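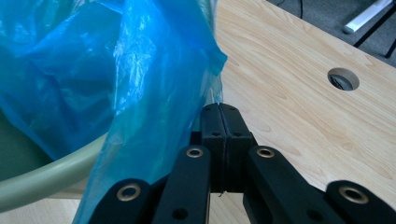 Chapter 2
Sharing the Stage: Audiences in Live Performance Art

I was a sophomore when I first got pulled into a performance. The piece was called Forkix, it ran in an old feed store in Bastlow, and I'd gone mostly for the free cider. Ten minutes in, a dancer handed me one end of a rope and walked off with the other. Nothing was said. I stood there holding it for what felt like a year (my arm hurt the next day!), and I've been thinking about that rope ever since.

So this chapter is about you, the person watching. In Chapter 1 we stuck with the performer's body and what it can do in a room. Now we turn the chairs around and ask what the audience is doing there, and how much of the work belongs to them.

We'll start with the Denau street pieces, where people walking home from the bus had no idea they'd joined a show. Then we go indoors to Wynne, where a group performed every night in October for 30 guests at a time and let each one pick where to stand. I love the Wynne pieces – you'll be able to tell – but I've tried to be fair to the critics who found them bossy.

Before you read on, grab a notebook and write down the last time a performer looked right at you. Where were you sitting? Did you look away? Keep that page handy, we'll need it in Section 2.3.

Key terms: participant, witness, threshold, duration, consent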